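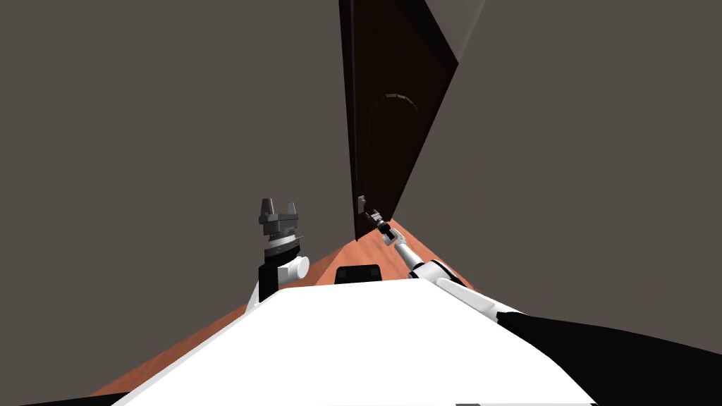
A dark brown door standing open between plain gray walls.

Interior doors: what to check before the heating season

Most calls to our repair desk at the end of summer are about interior doors. They stick, they swing open when nobody has touched them, or the latch stops catching. August is a good month to look at them, while the air is still damp and the problems show up clearly. By winter the same doors will have shrunk back a little and you may not be able to find the spot that was rubbing.

Start with the hinges. Open the door halfway and lift gently on the handle. If the door moves up and down, the top hinge is probably loose. Tighten the screws by hand with a screwdriver that fits the head well. A drill will often strip the hole. If a screw keeps turning and never bites, take it out, glue a couple of wooden matchsticks into the hole, let the glue dry overnight, trim them flush and put the screw back in. For a heavy door, replace one screw in the top hinge with a longer one that reaches the framing behind the jamb.

A door that sticks at the top corner on the latch side often needs nothing more than this. Please try the screws before you reach for a plane. Members at the Gronia Street building planed several doors two summers ago and had drafts and gaps all winter.

If the door still rubs, close it on a sheet of carbon paper or rub chalk along the edge. The mark will show you where it touches. Sand that spot lightly, test it, and sand again if you have to. Seal the bare wood with paint or varnish the same day. Unsealed edges take up moisture and the door will be sticking again by next August. The bottom edge is the one most people leave bare, and you will have to take the door down to reach it.

Doors that drift open or shut are usually hung slightly out of plumb. The simple cure is to take out one hinge pin, lay it on something solid and tap it once with a hammer so that it bends a little. Put it back and the extra friction will hold the door where you leave it. If that is not enough, a thin cardboard shim behind the bottom hinge will change the angle.

For latches, color the end of the latch with a marker and close the door. Look at where the ink lands on the strike plate. If it is a hair too low or too high, file the opening. If it is well off, the plate has to be moved, and the old screw holes filled first. Lever handles that droop have a worn spring in most cases. The whole handle set can be changed with two screws on the older models and a small hex key on the newer ones.

The Abugri building has fire doors on every landing. Do not sand, file, shim or drill these, and do not remove the closers. Call the desk and we will send someone. The same goes for the front doors of all apartments that open onto a shared hallway.

Soledad Cabello at the repair desk has put together a small door kit with screws in three lengths, hinge pins, shims, wood glue and a stick of hinge wax. It costs $7 and can be picked up at the Skerkitz office. Long-handled screwdrivers and a hinge jig can be borrowed overnight with a member card - please bring them back by noon the next day, as there is usually a list.

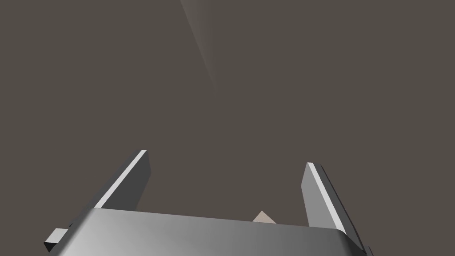
Repair fund update

The fund stood at $1,132 on 23 August 2025, after the new stair lights at Clorka were paid for. We have 32 open requests across all buildings, most of them for windows and faucets. Requests for work inside apartments can be left in the box by the office door or phoned in during desk hours. Please give your building, your apartment number and a time when someone can let us in.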